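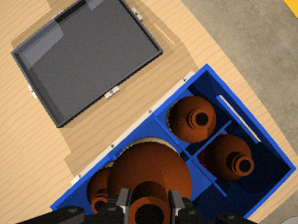
Figure 1. Empty dark grey tray on a light wooden tabletop. Computer rendering.

4. Do listener panels tell a station what to play?

4.1 The claim

Country stations have tested songs on listeners for decades, and the method has hardly changed. A short piece of each record, usually the chorus, is played to a group of people who say whether they know it, whether they like it and whether they are tired of it. The scores are turned into a ranking, the ranking goes to the music director, and records near the bottom lose their place on the playlist. The firms that sell this service say that it lets the audience choose the music. We think the evidence for that is much thinner than the trade believes, and this section sets out why, using the one full set of panel results we were allowed to see.

The results come from Stunbridge, a commercial country station that bought its testing from a research firm, Davura, during the period covered by our study. Davura's own report to the station, which we were shown in draft and in its final form, says that the panel "reliably identifies records the audience wants to hear more often". The draft had no "reliably". We could not find out what had been learned between the two versions.

4.2 Who was asked

The panel was drawn from a list of 300 people who had at some point given the station their contact details. Most had done so by entering a competition or by asking for concert news. Of these, 185 finished the test. Davura treats the finishers as a fair picture of the audience. There are good grounds for doubting this, and they don't all pull in the same direction.

People who enter radio competitions listen a lot, and they listen in a particular way, with the set on for long stretches so as not to miss the phone-in. They will hear a heavily played single far more often than somebody who has the station on between home and work. One would expect such listeners to tire of records early. If so, the panel should be harsher on current hits than the wider audience would be. On the other hand, people who have asked for concert news are likely to be followers of particular acts, and may be kind to anything those acts release. The report mentions neither group separately. When we asked for the scores broken down by how each person had joined the list, we were told that this had not been recorded.

Then there are the people who began the test and gave up. Davura leaves them out of every table. It would be useful to know where they stopped. A listener who leaves after a run of records she dislikes has told the station something, and her answers up to that point were perfectly good answers. Leaving her out will tend to raise the average for the whole list, and it will raise it most for the records near the end, which only the patient ever reached. The order of the songs was the same for everybody.

We would not press this point so hard if the gaps between records were large. They are small. Across the middle of the ranking, neighbouring songs are separated by differences that a handful of changed answers would wipe out, and the report prints no margin of error anywhere. A music director reading it has no means of telling a real difference from noise, and the one we spoke to had not been told that there was a question to ask.

4.3 What they heard

Each panel member heard 60 songs in one sitting. Each song was cut down to a clip of 20 seconds. Both choices deserve more attention than they get.

The short clip favours records that put everything into the chorus. Country music has plenty of those, but it also has a long habit of songs that tell a story, where the last verse changes the meaning of the first and the chorus is the plainest part. Play somebody the chorus of such a song and they have heard the least interesting bit of it. The usual defence is that the clip is only there to jog the memory and that the listener is really scoring the whole record. This may hold for songs the listener knows well. It can't hold for new ones, and new ones are what stations most want help with. In the Stunbridge results the records marked as unfamiliar by many of the panel were also, with few exceptions, the records marked as disliked. The report reads this as a verdict on the songs. We read it as a sign that people give low marks to music they have not heard before, a finding that would surprise very few people who have ever bought an album and grown to love it by the following week.

The length of the sitting is a separate worry. Sixty choruses one after another is a strange way to meet music, and it bears little likeness to hearing the radio in the kitchen. Average scores in the last part of the test were lower than in the first part. Davura puts this down to weaker records having been placed late in the list, and perhaps they were. But the only reason given for calling them weaker is that they scored badly in the test.

4.4 What the station did with it

The strongest evidence offered for panel testing is that songs which test well go on to do well. Kelmendi's earlier work on playlist turnover is often quoted in support. Panagiotis Kelmendi did find that high-scoring records stayed on the air longer, but he also warned that the station decides how long a record stays on the air, and that it makes this decision with the scores in hand. A forecast that is used to bring about the thing it forecasts will come true a good deal of the time. The warning takes up most of a page in his paper and is left out of every sales document we have seen.

At Stunbridge this circle is easy to trace. Records in the upper part of the ranking were moved to heavier play in the week after the results arrived. By the next round of testing they were better known, and being better known they scored higher. The second report then noted with approval that the first had been right. Records in the lower part were dropped, so they were not in the second test at all. There was never a low-scoring record kept in heavy play to see what would happen, and there was never a high-scoring one left alone.

One near miss is worth describing, although a single case proves nothing. "Lapointe", a slow waltz by a duo with no major label behind them, finished close to the bottom of the first test and should have gone. It stayed on the overnight schedule through November because of a mistake in the Makness scheduling software, which went on serving an old category list after the new one had been loaded. Requests for the song grew over those weeks, and the music director moved it to daytime. It was then tested again and landed comfortably in the upper half. The firm's view is that tastes had shifted. It is at least as likely that listeners had simply been given the time to get used to it, and we wonder how many other records would have made the same climb if a fault in the schedule had spared them too.

4.5 Objections

Three replies were put to us when we showed this section to people in the business. The first is that testing need not be perfect, only better than the music director's hunch. This is fair as far as it goes, but we know of no comparison between the two that was set up before the results were known. Music directors remember the hits they backed, and so do research firms.

The second is that stations would not go on paying for something that did not work. Stations pay for many things – jingles are replaced on a regular cycle, at real cost, with no sign that any listener has noticed. A report with a ranking in it also has a use which has nothing to do with its accuracy: it gives the music director an answer for the promoter whose record has just been dropped. Two of the people we interviewed said as much without being prompted. If this is what the money buys, then it may be money well spent, but it should not be described as listening to the audience.

The third reply is that our case rests on one station and one supplier. It does, and we accept that a better-run test elsewhere might stand up to the same questions. We asked for results from other stations and were refused on grounds of commercial secrecy. We make no claim that panels are worthless. A record that nearly everybody on a panel is sick of is probably overplayed, and a station would do well to rest it. Our complaint concerns the middle of the list and the treatment of new music, where small and shaky differences decide whether a record gets heard.

4.6 A fairer test

A trial that could settle part of the argument would be cheap. The station would pick a group of new records before any testing, split them by lot, and give both halves the same amount of play for the same number of weeks, with the panel scores sealed in the meantime. At the end, the scores would be opened and compared with a fresh measure of liking taken from people who were not on the panel. The order of songs would be shuffled for each listener, and those who stopped early would be counted up to the point where they stopped. One half of the records would be tested in short clips and the other half at full length, so that the effect of the clip could be seen by itself.

We offered this design to both the station and the firm. The station was interested but did not want to give up control of the playlist for that long. Davura asked for a copy of the proposal and has not yet replied.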